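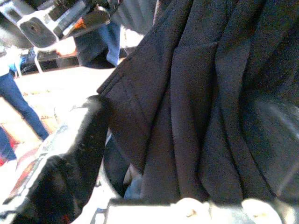

Reviews > Garment Handling > Gumora

17 January 2018
By Rosine Maillard

Print this page | E-mail this page

The Gumora two-arm kit is offered by Humphreys at 3498 dollars, with training billed separately. I reviewed it on behalf of the alterations department at Fanham.

The kit is intended for coats, jackets and other heavy items. Dark cloth is a fair test of any gripper camera, as folds and hems are difficult to tell apart. The supplied guide devotes 126 pages to setup and only two to lighting – an imbalance that should be corrected.

Our order included the standard fingertips. Nia Beddoe has requested a quotation for the softer set, which is listed for wool and lined garments. The service plan covers 3000 hours of use and excludes cables.

A second report, on folding, will be published in February.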